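What the laundry numbers leave out

9 August 2023

I have now read the Brirno paper three times, and I still can't find the sentence that says what was learned. The claim in the abstract is plain enough: record people doing bedroom chores with a pair of hand-held grippers, train on the recordings, and the policy will handle knitwear it has never met. The figure everyone repeats is 171 demonstrations. That is cheap, and cheap is why people are excited.

My trouble starts with the hands. A person holding two grippers brings along everything they know about wool. They feel it drag, they see it start to slip, they shift their weight. The recording keeps the path of the fingers and the view from the wrist. How much of the skill survives that I don't know, and I don't think the authors do either.

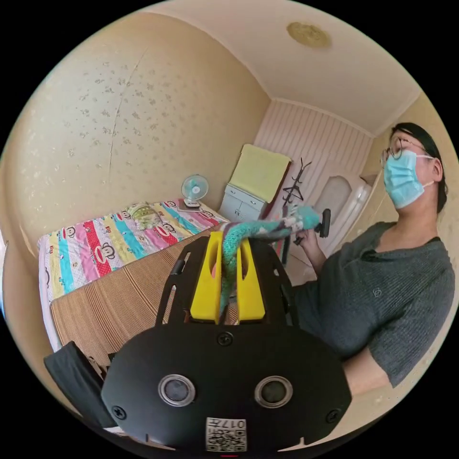

Hrvoje Babić, replying to an earlier draft of this piece, thinks I am being unfair. Every imitation method throws away most of what the teacher feels, he wrote, and the fair question is whether enough is left to do the job. Teleoperation loses more and costs far more per hour.

Fine, I accept the comparison. But "enough to do the job" needs a job, and the paper's test is thin. The policy got 19 trials. Six were counted as partial successes, a phrase that covers anything from one bad sleeve to a heap on the mattress. Take those six out and the headline looks a good deal more ordinary. Leave them in and I would like to see the videos.

Then there is the matter of rooms. Real bedrooms are full of things that look like the thing you want to pick up. A patterned blanket near a patterned quilt is a hard case for any camera, and a person solves it without noticing. If the training set holds plenty of that, good. The Arkine group reported something similar last November and their success rate fell by 60 per cent when they changed the bedding. Brirno doesn't report a bedding change at all.
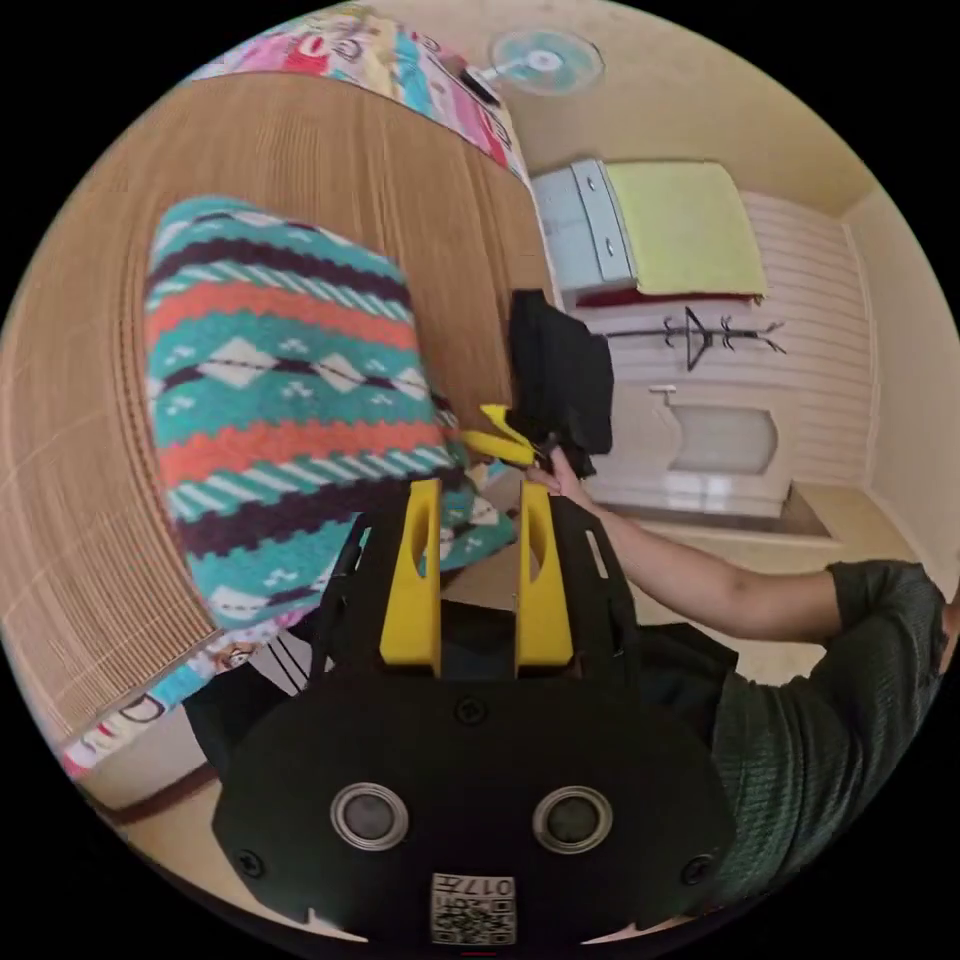 Reaching for a black bag, with a knitted blanket close by.

I would also like to know how the demonstrations were chosen. The appendix says failed attempts were "filtered", with no count and no rule. Anyone who has tried to lift a jumper by one edge knows how often it goes wrong, and the recoveries are the part worth learning from. Throw them out and you teach a machine that knitwear always behaves.
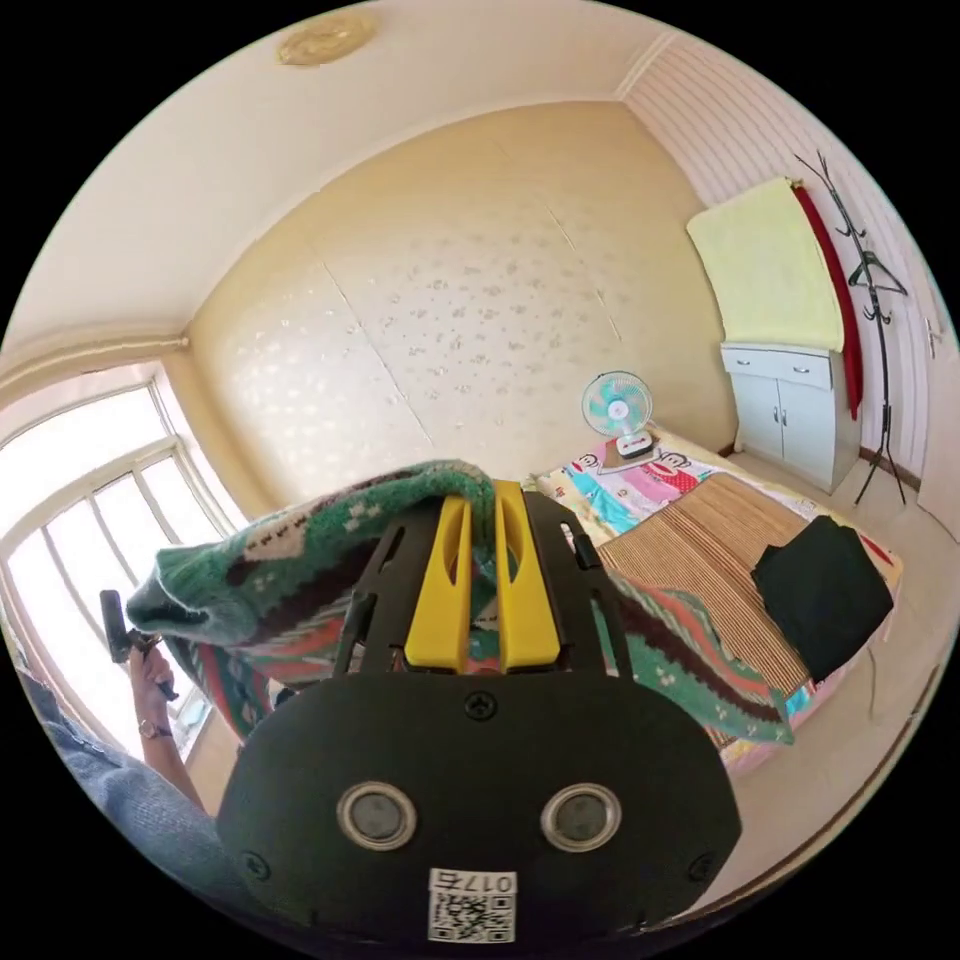

A knitted sweater held up between the two yellow fingers.

None of this makes the method a bad one. I expect hand-held collection to stick, and I would sooner fund it than another Rampersad arm bolted to a bench. What I want from the next version is dull: new rooms, new bedding, the failures left in, and someone outside the lab doing the scoring. Morketti has offered to run the trials. Brirno should say yes before the follow-up paper is written.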